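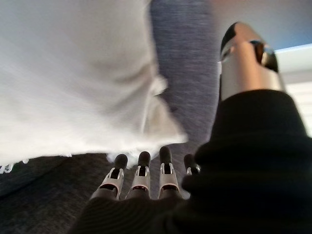
Robotic hand at the edge of a fringed white throw, Pudcombe trial rooms.

FOR IMMEDIATE RELEASE
August 28, 2022

Pudcombe puts out house rules for robots that handle bedding and soft furnishings

Brovley - Pudcombe today released its Soft Goods Code, a short set of working rules for two-armed robots used in bedrooms, lounges and care suites. Free to download. Plain language. Written for the people who run the machines day to day, as well as the ones who build them.

Most of what's out there on robot safety was written for factories. Fences, light curtains, hard parts in fixed spots. A bedroom is none of that. Cloth moves, bunches up, hides things. Fringes get into finger joints. Cords end up on the floor where the feet go.
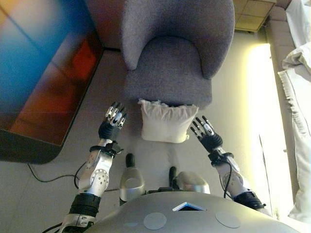 The Code starts at floor level for that reason. Before any job, a person walks the room and deals with every loose cable, lamp cords included. Pillows and throws on the floor count as obstacles untill they're picked up. Arms stay in front of the body when the robot reaches low, and both feet stay flat.

"We had rules for lifting a 4 kilo box and nothing for a blanket," said Elias Awad, who led the drafting at Pudcombe. "The blanket is harder. You can't see what's in it, you can't see where it stops."

The rules draw on 1,170 logged handling jobs, starting in April. Every stop, snag and dropped item was written down by the operator on shift, then sorted by cause. Fringed and tasselled edges had their own column by the second week. They now have their own section.

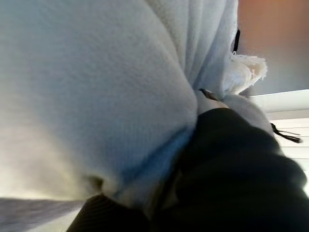 Fleece gathered against the gripper. Section 2 of the Code covers bunched cloth.

Main points:

- Grip the body of the cloth, never the fringe.
- Bunched fabric gets opened out and checked before it's carried. Pins, clips, cords, anything hard.
- Covers on hands and forearms checked for pulled threads at the start of each shift.
- Swivel chairs are locked or held before anything is lifted off them.
- Nobody sits or lies on furniture the robot is working at. No exceptions for staff.
- Stop button within arm's reach of the operator, not across the room.

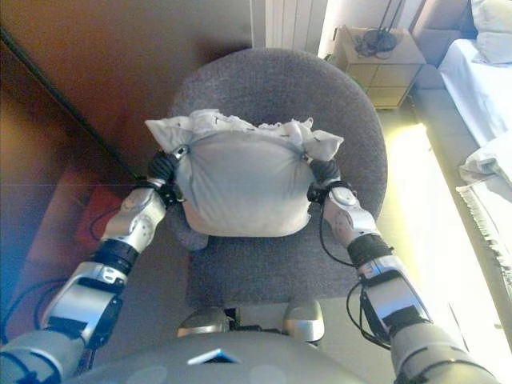 Two-handed lifts get a page of their own. Both hands take hold before either one pulls, and if one side slips the other lets go as well. Bags and bundles with clips at the corners are held on the cloth beside the clip. Operators are asked to watch the grip and not the screen, which sounds obvious but came up alot in the logs.

Hattar, which runs serviced apartments, will adopt the Code at all of its Brovley sites. Trolla will add it to the training it gives new operators. Printed copies: 1,000 in the first run, pocket size, with a fold-out checklist in colour. No charge to care homes.

The Code is voluntary and doesn't replace local workplace law. Comments are open and a revised version will follow once they've been read. Stairs, bathrooms and wet laundry are not covered in this version.

Media contact: Elias Awad, Pudcombe, Brovley

Comments (3)

marlo_k
Good to see fringes in there. We lost a whole afternoon to a tasselled cushion. What about duvet covers with the buttons done up?

Jen in housekeeping
Can the checklist be ordered seperately? Don't need the full book, just something for the back of the door.

tdw
"If one side slips the other lets go" - fine for a pillow. Not sure I'd want that with a full bag over somebody's feet. Will send in a comment.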